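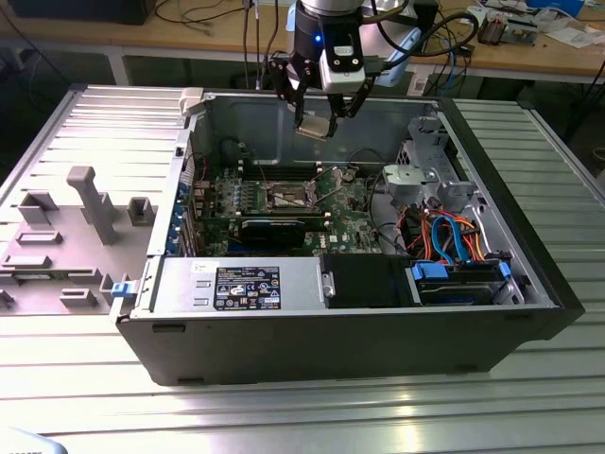

A Club Between Two Grounds

Flemen will begin the new season in a stadium it does not own, in a town its supporters have long regarded as rival territory. The move to Trekine was confirmed in May, after the league declined to renew the safety certificate for the main stand at the club's former home.

The agreement covers two seasons. Under its terms, Flemen will pay rent for each match day and keep the income from ticket sales, while catering remains with the host. League rules allow a shared ground only where both clubs can complete their home schedules without conflict, and several fixtures have been moved to Monday evening as a result.

Capacity is the most pressing concern. Trekine holds 2,140 spectators, and season ticket holders from the old ground have been given first claim on seats. Away supporters will be placed behind the north goal – an arrangement the police requested for the derby against Aoun.

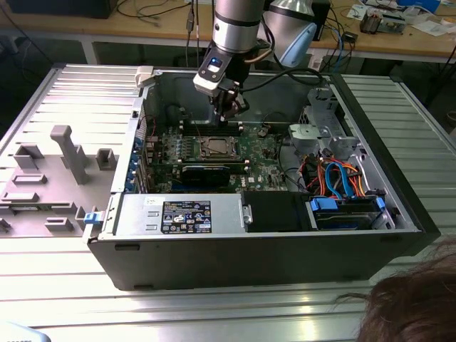
The Squad

On the field, the club has chosen continuity. The coaching staff remains in place, and most of the defense that finished last season is under contract. Two midfielders have arrived from Zulness, both on permanent transfers, and a loan forward has returned to his parent club.

Training will continue at the existing practice fields, which were not affected by the ruling. Players will travel to Trekine by bus on match days, and the first team is scheduled to hold one closed session there before the opening fixture against Zulness.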